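Ticket 2754: Lulix Greifmodul - Schraubendreher dreht sich im Griff
Gemeldet von: Selma Pavlović, Rodby
Status: in Bearbeitung

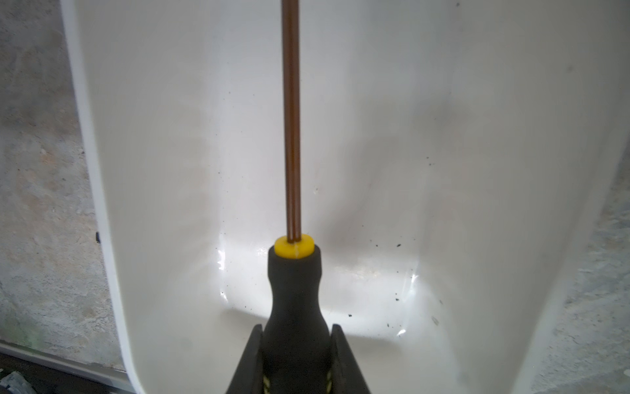 Wir testen das Greifmodul seit dem 26. Mai 2022 im Sanitärbereich eines Rohbaus. Beim Anziehen dreht sich das Werkzeug zwischen den Fingern mit. Der Fehler kam in 11 von 78 Durchläufen vor, immer kurz vor Erreichen des Drehmoments. Akku und Firmware sind laut Anzeige in Ordnung.

Antwort Support (Haiyan Gu):
Bitte die Greifhöhe prüfen. Der Griff hat unter dem gelben Ring eine schmale Stelle und wird nach unten wieder breiter. Die Finger sollten am breiten Teil anliegen. Welches Kraftprofil ist eingestellt?

Selma Pavlović:
Die Finger sitzen unten am Griff, also am breiten Teil. Kraftprofil ist Stufe 2, so war es bei Lieferung.

Antwort Support:
Stufe 2 ist für glatte Kunststoffteile gedacht. Für Schraubendreher bitte Stufe 4 wählen und danach die Finger neu referenzieren - Menü Greifer, Punkt Nullfahrt. Noch eine Sache: Vor der glänzenden weißen Keramik gibt es hinter dem Griff eine starke Spiegelung. Falls die Griffposition per Kamera bestimmt wird, bitte die Belichtung auf manuell stellen.

Selma Pavlović:
Stufe 4 gesetzt, Nullfahrt gemacht. Fünf Durchläufe ohne Mitdrehen. Belichtung stelle ich morgen um - Ticket bitte bis dahin offen lassen.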